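**Subject: Re: [swap-shelf] What do we take on Saturday, and what do we turn away?**

Hello everybody,

Thank you, Indira, for getting this going. I've kept your message below so people who skipped it have another chance.

On Monday, May 2, no, scratch that, I meant to say last time in general - I should read my own notes before I type! What I have written down is that we ended up with 160 things on the tables and took a good many of them home again, mostly the ones that were missing a part or that needed explaining. So I'm very much in favor of Indira's idea of small mixed tables. People stop longer when the kitchen things and the sports things are side by side, and a person who came for a saucepan goes home with a racket (I speak from experience, and my husband has stopped asking).

> On the swap tables, Indira Poojary wrote:
>
> Could we please not sort everything by category this year? The kitchen table was mobbed and the sports table sat there all morning. I'd mix them up, a few good things to a table with room between them. Also, can we agree that pots need their lids and pouches need to be emptied before they come in? I spent ages last time going through other people's pockets and purses.
>
> Drop-offs can come to my side door any evening. Please knock, the bell is still broken.
>
> Indira

Yes to the lids, and yes to the emptying. I'd add water bottles to the list. If it has been drunk from, please take it home with you, and if it's a good sturdy one, wash it and leave the cap off so it can air out. Same with sponges - new ones in the packet are welcome, the rest really should stay under your own sink.

Pots are what I care about most, as you all know by now. A decent pot with its own lid is gone in the first half hour, and a pot without one comes back to my garage and lives there until fall. I'd love to have one good one on every table, toward the back where it catches the light and draws people over. 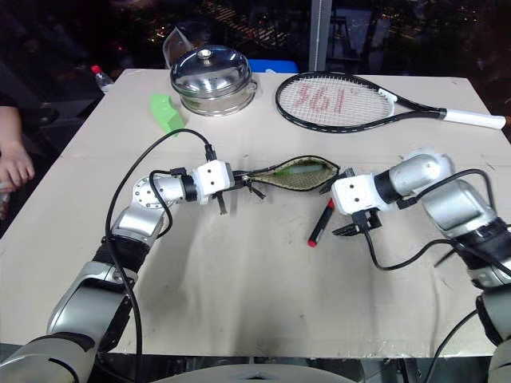
Pouches are the other thing I wanted to bring up, and I'm with Indira that they should be opened all the way before anybody prices or tags them. The one with the speckled olive lining is lying unzipped with something pale green still inside it, so that's a pouch that needs another look before it goes out. The red-and-black marker just below it can go straight in the tag box, we never have enough of them. And I'm delighted to see a tennis racket next to a lidded pot, with the red 361° on the strings. Exactly the kind of neighbors I was hoping for!

If anyone has a roll of masking tape for labels, or a folding table that doesn't wobble, do write back to the list so we don't all bring the same thing. I can carry two tables in my car if the back seat is down, and I'll be leaving early in the morning, so tell me by Friday night if you'd like me to stop for yours.

Warmly,
Araceli Bustamante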